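The waiting list for a handbag

Stivik keeps no price tags on the second floor. You sit down, somebody brings a coffee, and eventually a figure gets written on a card and turned face down. I asked to see one. The woman across from me turned hers over before the clerk could object -- 2462 euros, for a wallet.

She bought two.

This is the business I spent most of September in, the resale end of it mainly, where the wallets and the bags and the coats go once the first owner gets bored. Which is fast. Zinhle Ndlovu runs Van Rooij, a dealer in secondhand luxury with one narrow showroom and a very large back room, and she reckons the average coat comes to her having been worn 4 times. Some still have the spare buttons sewn in.

"They don't need the money," she told me. "They need the closet."

The closet, yes. I saw a few. One in a house above the lake had its own elevator stop. Another had been a chapel -- the owner, a shipping heir who'd talk about anything but shipping, had kept the windows and put the shoes where the altar was.

What they pay to get rid of it all is a story by itself. Ulla Räsänen started as a dresser at the opera and now charges by the day to go through rich people's wardrobes and decide what leaves. Three piles: keep, sell, staff. The staff pile is smaller than you'd think. She won't work with the owner in the room, not since a client wept over a ski jacket for most of an afternoon and then kept every thing.

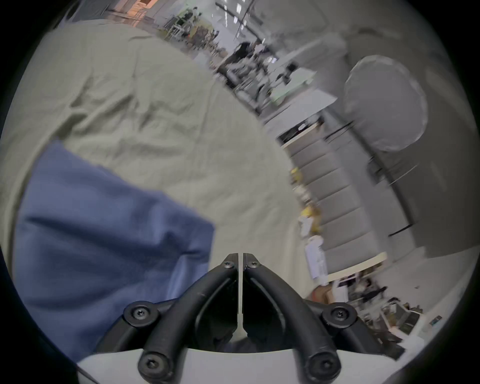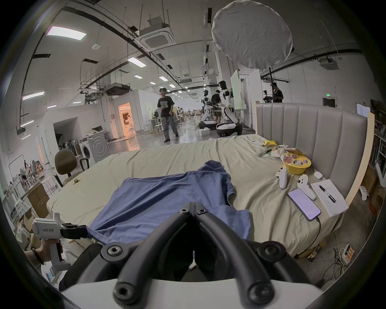
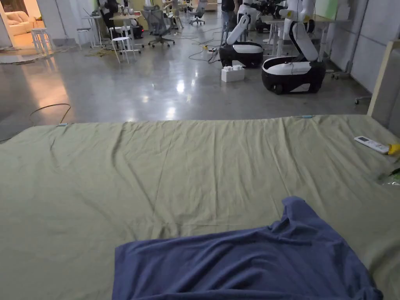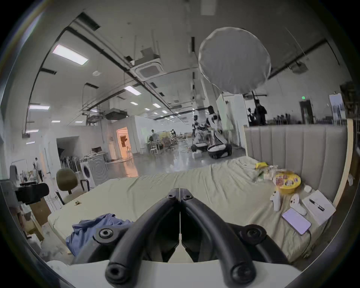
The list, and who is on it

Then there's Alach. If you follow bags at all you know the Stumside, the flat one with the side clasp, and you know you can't have it. The official line is that there's no list. Everyone I spoke to was on it.

Remo Tedesco has been on it for two years. He made his money in parking garages, is cheerful about this, and wants the bag for his wife, who has told him twice she doesn't like it. In the meantime he has bought from the same shop a saddle (no horse), a set of picnic plates, and a lamp. Purchase history counts, he was told. How much history? They smiled.

"I've spent more on not getting the bag than the bag costs," he said. He seemed proud.

Down at Van Rooij you can get one the same day, if you'll pay almost double. Ndlovu had two in the safe when I visited. Both had come from people who reached the top of the list, bought, and sold within the week. One sent a driver.

Fakes are the headache. Busisiwe Radebe checks stiching for her, under a lamp, no gloves, nose right up to the leather. She smells them. Glue mostly. She turned down a tote while I was there and the seller, a man in a very good watch, argued for twenty minutes and then asked if she'd like to buy the watch. She looked at that too. No.

Does anyone lose money at this? Sibusiso Jacobs did. He bought coats, dozens of them, on the theory that coats would do what the bags did. They didn't. He's still got most of them in storage and pays 1000 a month to keep the moths out, and when I asked why not just sell at a loss he changed the subject to boats.

He's thinking about boats.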